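# tirow-bimanual

Motion control, hand-eye calibration and episode tooling for the two-arm bench cell at Trururdale. The package covers everything between the camera drivers and the joint controllers. Policy training lives in a separate repository (`wutdale-train`).

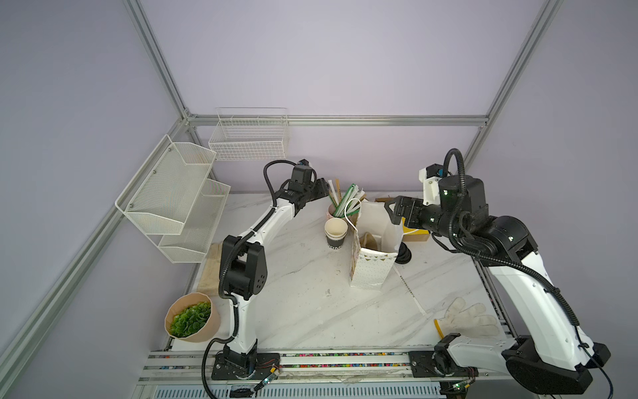 ## Status

Usable for supervised runs. The collision checker and the episode writer are stable. The grasp proposer is still changing between releases, and its config keys should be expected to break.

## Packages

| Package | Purpose |
|---|---|
| `tirow_control` | Joint and Cartesian controllers, one instance per arm |
| `tirow_plan` | Bimanual planner, shared-workspace locking |
| `tirow_percep` | Wrist camera fusion, segmentation, grasp proposals |
| `tirow_log` | Episode recording, replay and export |
| `tirow_cell` | Static geometry of the enclosure and tabletop |

## Bringing up the cell

1. Power both arms and wait for the drivers to report `READY`.
2. Source the workspace and start the base launch file:

```
source install/setup.bash
ros2 launch tirow_cell bringup.launch.py arms:=both
```

3. Check that both wrist cameras publish:

```
ros2 topic hz /left/wrist/image
ros2 topic hz /right/wrist/image
```

4. Run `tirow_check --calib`. It exits nonzero if either hand-eye transform is older than the matching arm mount file.

The arms will not accept trajectories until step 4 passes. Override with `--skip-calib` for joint-space tests only.

## Planning

Each arm is planned in its own thread against a common scene. The tabletop is divided into 14 zones. An arm must hold the lock for every zone its swept volume crosses before the trajectory is released. Locks are requested in ascending zone order, which rules out deadlock between the two threads.

Static collision geometry covers the extrusion frame, side and back walls, the wall-mounted wire baskets and the front rail. Loose items on the table come from `tirow_percep` and are inflated by `object_padding_mm`.

Defaults in `config/plan.yaml`:

```yaml
control_rate_hz: 100
plan_timeout_ms: 200
object_padding_mm: 14
lock_policy: ordered
```

If a plan times out, the arm holds position and the request returns `PLAN_TIMEOUT`. It is not retried automatically.

## Perception

Grasp proposals are generated per wrist camera and merged in the table frame. Duplicates are removed by mask overlap, then by approach angle.

Object classes are set in `config/classes.yaml`. The household set includes paper gift bags, flat boxes, stacked cups, cup holders, artificial plants and knit gloves. Bags and gloves are tagged `deformable`, and the proposer limits closing force for that tag. Thin string handles are often missing from the mask; do not rely on them as grasp targets.

The marble pattern on the tabletop produces false edges with the default segmenter threshold. Use `seg_profile: marble` in this cell.

## Episode format

One directory per episode:

```
ep_0344/
 meta.json
 joints.parquet
 left_wrist.mp4
 right_wrist.mp4
 locks.jsonl
```

The current release holds 344 episodes. `locks.jsonl` records each zone request, grant and release with a monotonic timestamp. Replay in simulation reads the same file, so lock contention can be reproduced offline.

```
tirow_replay ep_0344 --sim --rate 0.5
```

## Known issues

- Wrist cable loops are not modeled. Keep `wrist_roll_limit` at the shipped value.
- The merged scene keeps stale objects if one camera drops out for over 200 ms. Restart `percep_fuse` to clear it.
- `tirow_log` does not flush on SIGKILL. Stop it with Ctrl-C.

## Maintainers

Control and planning: Wellington Xavier. Perception and logging: Agnese Zariņš. File issues against the package name and attach `locks.jsonl` for anything involving both arms.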